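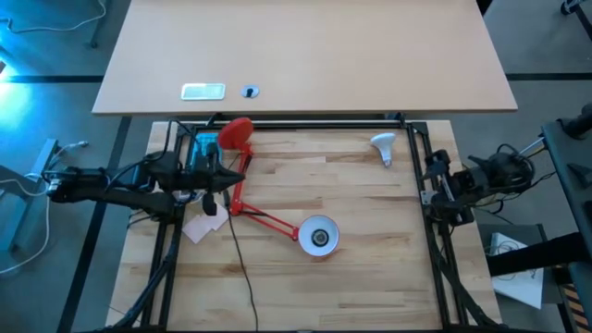 5. 卓上ランプを用いた電球装着作業の設定

5.1 適用範囲
本節は、Medutcombe共同工房の作業台に据え付けたEvness双腕キットで、卓上ランプのソケットに電球を装着する作業を設定する手順を定める。アームの組立ては第2節、配線は第3節、原点出しは第4節による。第4節までを終えていない機体に本節の手順を適用しないこと。
制御ソフトウェアはDrakos、中継ボックスはBurkvilleを前提とする。他の構成では、項目名と初期値が本節の記載と異なる場合がある。

5.2 準備するもの
・関節アーム式の卓上ランプ 1台
・ランプのソケットに適合するねじ込み式電球 1個(予備を別に1個)
・六角レンチ(レールのボルト用)
・柔らかい布
・保護眼鏡

注記:図1に示すランプと電球は本節の手順で用いる組合せである。シェードの形状が異なるランプでは、5.5の接近方向を設定し直すこと。

5.3 作業台の確認
1. 非常停止ボタンを押し、両アームの駆動電源を切る。
2. 左右のレールを固定するボルト4本を増し締めする。緩みがあった場合は、増し締めの後に第4節の原点出しをやり直す。
3. レールに沿うケーブル束が、アームの可動範囲に張り出していないことを確認する。張り出している場合は結束バンドの位置を直す。
4. 各アームの後端で、ケーブルに曲げの余裕があることを確認する。手首を両方向に90度回したときに、コネクタに張力がかかってはならない。
5. 台の上のメモ用紙、工具、余った配線を、グリッパが通過する範囲から退ける。
6. 台の表面を布で拭く。木くずが残っていると、ランプを置いたときの傾きが毎回変わる。

注意:アームを手で動かす場合は、必ず駆動電源を切ってから行うこと。ブレーキのない関節は自重で下がる。先に前腕部を手で支える。

5.4 ランプと電球の配置
1. ランプの電源プラグがコンセントから抜けていることを確認する。プラグは作業中、操作者から見える位置に置く。
2. ランプを台の上に横たえる。ベースは立った状態で台の奥側に向け、シェードの開口部を上に向ける。
3. ランプの関節を手で軽く動かし、シェードが自然に止まる角度を探す。ばねの力で戻る場合は、関節のつまみを締める。
4. 電源コードを台の手前側に逃がす。コードをシェードの下に敷かない。
5. 電球を右アームのレールの内側に置く。口金とレールの間に、グリッパの指が入る間隔を残す。
6. 左アームをランプの関節部の脇に、右アームをレールの上に待機させる。この姿勢をDrakosに「待機A」として登録する。

注記:ソケットの中心は毎回同じ位置になくてもよい。ただし、シェードの開口面が水平から大きく傾いた状態で記録した動作は、学習用に使用しない。

警告:プラグを差したままソケットに指や工具を入れてはならない。スイッチが切れていても、ソケットの端子に電圧が残る配線のランプがある。

5.5 Drakosの設定
1. 中継ボックスの電源を入れ、状態表示が点滅から点灯に変わるまで待つ。
2. Drakosを起動し、「接続」画面でポート番号に3292を入力する。左右の両アームが一覧に現れることを確認する。
3. 片側しか現れない場合は、現れない側の中継ケーブルを抜き差しし、「再検索」を押す。それでも現れない場合は第9節を参照する。
4. 「把持」画面で、両グリッパの把持力の上限を22%に設定する。これより高い値では電球が割れるおそれがある。
5. 「手首」画面で、1回のねじ込み動作の回転量を90度に設定する。
6. 「接近方向」を「上方から」に設定する。横からの接近では、グリッパの指がシェードの縁に当たる。
7. 「保存」を押し、設定名を付ける。設定名には使用したランプの色と電球の形を含める。

注記:把持力の上限は左右別々に保存される。片側だけを変更して保存すると、もう一方は前回の値のまま残る。保存後に両方の値を画面で確認すること。

5.6 遠隔操作による試運転
1. 保護眼鏡を着用し、両アームの可動範囲に人がいないことを確認する。
2. 非常停止ボタンを解除し、駆動電源を入れる。
3. 「待機A」を呼び出し、両アームが登録した姿勢で止まることを確認する。
4. 右アームで電球の胴部をつかむ。口金をつかむと、ソケットに入れる際に指が干渉する。
5. 電球を持ち上げ、口金が下を向くように手首を回す。
6. 電球をシェードの上方に運び、口金の中心をソケットの中心に合わせる。
7. 電球をゆっくり下ろす。シェードが押されて動く場合は、いったん電球を上げて位置を修正する。
8. 左アームのグリッパを電球の側面に軽く当て、傾きを抑える。
9. 右アームで90度回し、指を開き、手首を戻して再びつかむ。この動作を、回転が重くなるまで繰り返す。
10. 左右のグリッパを順に離し、上方へ退避させる。
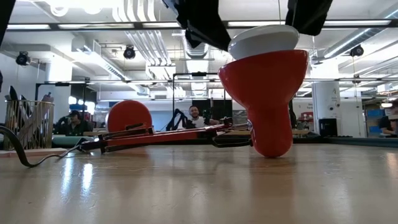
図2 シェード開口部の電球と、その左側面に先端を当てた左グリッパ

注意:手順9で左グリッパを強く押し付けると、電球が斜めに入り、ねじ山をかむ。回し始めから抵抗がある場合は逆方向に戻し、手順6からやり直す。無理に回し続けない。

注意:試運転中にランプの位置を直すときは、非常停止ボタンを押してから台に手を入れる。操作者が操作装置から手を離しただけでは、停止したものとみなさない。

5.7 装着状態の確認
1. 両アームを「待機A」に戻し、駆動電源を切る。
2. 電球を手で軽く揺すり、がたつきがないことを確認する。
3. 電球を手で外し、口金とソケットに傷や金属粉がないことを確認する。
4. 傷がある電球は予備と交換し、再使用しない。
5. 点灯による確認を行う場合は、電球を手で付け直し、ランプを作業台から降ろして通常の向きに立ててからプラグを差す。横たえたまま点灯させない。

5.8 不具合と処置
症状:電球をつかむと指の間から滑る。
処置:指先のゴムを布で拭く。改善しない場合はゴムを交換する。把持力の上限は上げない。

症状:回転中にランプ全体が動く。
処置:ランプのベースの下に滑り止めシートを敷く。関節のつまみの締付けも確認する。

症状:手首を戻すときに電球も一緒に戻る。
処置:指が十分に開いていない。「把持」画面で開き幅を1段階広げる。左グリッパの当て位置が低すぎる場合は、電球の肩に近い位置まで上げる。

症状:左右のグリッパが接触して停止する。
処置:非常停止ボタンを押し、手で両アームを離す。右アームの手首を奥側に逃がした姿勢を新たに登録し、そこから手順6を再開する。

症状:動作の途中で片側の応答が遅れる。
処置:中継ボックスの通気口がふさがれていないか確認する。ケーブルを束ね直した直後に発生した場合は、コネクタの差込みを点検する。

5.9 記録と片付け
試運転の終了後、設定名、使用した電球、やり直しの回数を台帳に記入する。電球は箱に戻し、台の上に残さない。ランプのコードは束ねてベースに掛ける。次の利用者が別の作業に使う場合は、把持力の上限を初期値に戻し、「待機A」を削除する。
動作の記録を続ける場合は、第6節「動作データの記録」に進む。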